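**Flesdale Oral History Archive – Interim Progress Report to the Imai Fund**

Submitted Feb 25, 2019
Prepared by Chiyo Yokoyama, Archive Manager

This report covers the second half of the grant period. It follows the headings set out in the grant agreement and should be read alongside the budget table sent separately.

## Position against the work plan

The grant supports the transfer, cataloging and public release of recorded interviews with people who lived and worked in Flesdale and the neighboring town of Sevolville. The collection holds 1203 audio cassettes. At the close of January, 983 of these had been transferred to digital files and checked against the original labels. The work plan called for the full collection to be transferred by the end of the grant period, and we still expect to meet that date.

Transfer went more slowly in the fall than we had planned. Many of the Sevolville tapes were recorded at half speed on a portable machine, and the first set of files had to be made again after a listener noticed that the voices were pitched too high. We have since added a speed check at the start of each tape. The step takes little time and no further files have been rejected on those grounds.

A small group of tapes has been set aside for outside treatment. The pressure pads in these cassettes have come loose, and in several the tape has creased near the hub. Hauke Görtz has examined them and advises that the shells be replaced before any attempt at playback. We agree with his advice and ask the Fund to note that the cost falls within the conservation line as approved.

## Cataloging

Catalog records have been completed for 258 interviews. The lower figure reflects the fact that most interviews run across more than one cassette, and that a record is not opened until every part has been transferred. Prasetyo Govindasamy leads this work and has written a short style guide, now in use by all catalogers.

Two matters in the guide may be of interest to the Fund. The first concerns place names. Speakers often refer to streets and farms by names that do not appear on any map, and in some cases by the name of a family that had left long before. The catalog now gives the spoken name first and the mapped name second, where one can be found. The second concerns dates. Where a speaker gives a year that conflicts with a written source, the record keeps the speaker's year in the summary and places the other in a note. We did consider correcting such dates in the summary itself, but the advisory group felt strongly that a listener should meet the account as it was given.

The Tilard cannery interviews remain the most heavily requested part of the collection. They were recorded over several years by different interviewers, and the question sheets changed between rounds. As a result, the later speakers were asked a good deal about wages and housing, while the earlier ones were asked mainly about machinery. Researchers should be told of this, and a paragraph to that effect has been added to the finding aid.

## Permissions

Release of the interviews to the public depends on permission from the speaker or, where the speaker has died, from a family member. Takumi Oshima has handled this correspondence throughout. Replies have been generous, and a number of families have sent photographs or corrected the spelling of names.

There are 5 interviews for which permission has been refused. They will be kept in the archive under closed access, and no summary will be published. In one further case the family asked that a single passage about a property dispute be withheld, and this has been done in the listening copy only. The preservation copy is complete.

We have not been able to trace relatives for some of the earliest speakers. A notice was placed in the local paper in January and will be repeated before the end of the grant period. Until the question is settled, these interviews can be heard in the reading room on request but will not be placed online.

## Community listening sessions

Listening sessions were held at the Flesdale library and at the Sevolville parish hall. Attendance at the library was steady. The parish hall sessions drew a larger crowd than the room could comfortably seat, and we have moved the next one to the school.

Comments collected at the sessions have been of direct use to the catalogers. Several unnamed voices were recognized by people in the room, and one interview that had been filed under Flesdale was found to belong to the Tilard series. The sessions also brought requests for printed transcripts from people who find the recordings hard to follow. Transcription is outside the present grant – we intend to raise it in our next application.

## Equipment and storage

All playback equipment bought under the grant is in working order. One cassette deck was returned to the supplier with a worn drive belt and came back repaired at no charge. Tetsuya Aoki has drawn up a maintenance schedule, under which heads are cleaned at the start of each working session and alignment is tested monthly.

Cables and other small accessories have been sorted and are now kept coiled, with clear plastic boxes used for storage. A list of accessories is held with the equipment register.

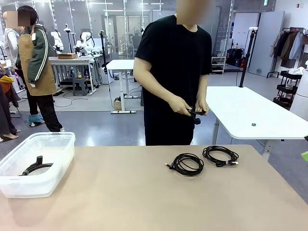 ## Budget

Spending is in line with the approved budget, with two exceptions. Travel is underspent, as fewer home visits were needed than planned once families began replying by mail. Digital storage is slightly overspent following a change in the host's rates. We request the Fund's approval to move the unspent travel money to the storage line. No change to the total is sought.

## Work remaining

- Transfer of the remaining cassettes, including those returned from treatment
- Completion of catalog records for the Tilard series
- Second newspaper notice for untraced families
- Listening session at the Sevolville school
- Publication of the finding aid, with the revised note on question sheets

A final report and statement of accounts will follow within the period set by the grant agreement. Questions on cataloging may be sent to Prasetyo Govindasamy, and all others to the Archive Manager.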